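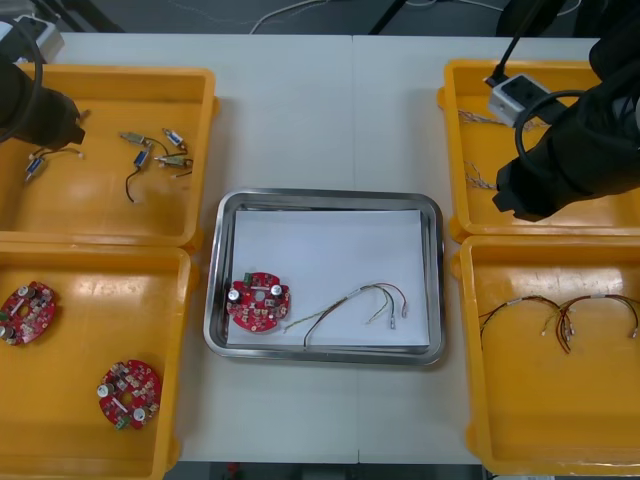 Most of what I brought home from the Draltis open day is about trays, and I hadn't gone for trays. I went because Estela Bravo had a spare place and because I have run a repair bench in a back bedroom long enough to be suspicious of anyone who says a machine will do it for me. The demonstration was two arms laying out parts for small round boards and their wire harnesses. The talk was all about the arms. I kept looking at the table. Boards were in one yellow tray, harnesses in another, the little wired components in a third, and the piece of work itself sat in a steel tray in the middle on a sheet of white paper. I could copy that by teatime for the price of some trays, and I have.

What follows is sorted by how useful I think it is at home. Some of it was said by the Draltis people, some I worked out while they were talking about something else.

Paper under the job
Line the tray you work in. Plain white printer paper does it. A dropped screw shows up straight away, and you can write on the sheet: which way round the plug went, what colour went where. When you finish, fold the paper into a chute and tip the odds and ends back into their pot. Change it when it gets greasy. I had been using an old tea towel for years, and screws vanish into a tea towel.

Trays with a proper rim
A baking tray with a raised edge is fine. Flat chopping boards are not, whatever Fehr say in their leaflet about "open work surfaces". Things roll.

One kind of thing per tray
I'd have said I did this already. I didn't. I had a biscuit tin. If you mend lamps, give the flex a tray and the fittings another. It works for sewing machines and for bikes too, though bike parts want something deeper.

Wires
Lay harnesses in a loose curve and don't wind them round your hand. Tight coils spring open and drag everything else along. I asked Lucienne Collet, who was giving the demonstration, how the arms get on with a tangled one. She said they "prefer a tidy presentation". I took that to mean somebody untangles it first. So do I, at home, and I don't charge for it.

Power
Keep the power strip in one spot on the same side every time and lead its cord off the back of the table, away from your elbows. Unplug the thing you are mending. Don't leave it switched off and call that unplugged.

Things I would not bother with
The Tollora parts mat was on sale by the door. It is a rubber mat with squares on it. See baking tray, above.

Labelled drawers with a scanner. Somebody behind me was very taken with these. I have 200 sorts of screw at the outside and I know where they live.

The arms. We were told a pair could sort 191 parts in a shift, and I asked how long the shift was and whether anyone had to stand by. The first answer was "it varies" and the second was a longer version of it. I watched for as long as my feet held out and saw nothing I'd swap for a decent lamp and a pair of tweezers. Estela disagrees and thinks I was rude. She may be right about the second part.

Getting there
Clostard is badly signposted from the main road. Take the turning after the garden centre. Parking was 5 pounds and the machine wanted coins. They are holding another day in January, indoors again, so bring a jumper.

Last changed 29 August 2022. I've taken out the bit about magnetic bowls, as two people wrote in to say theirs had magnetised the screwdrivers and I'd like to try one for longer first.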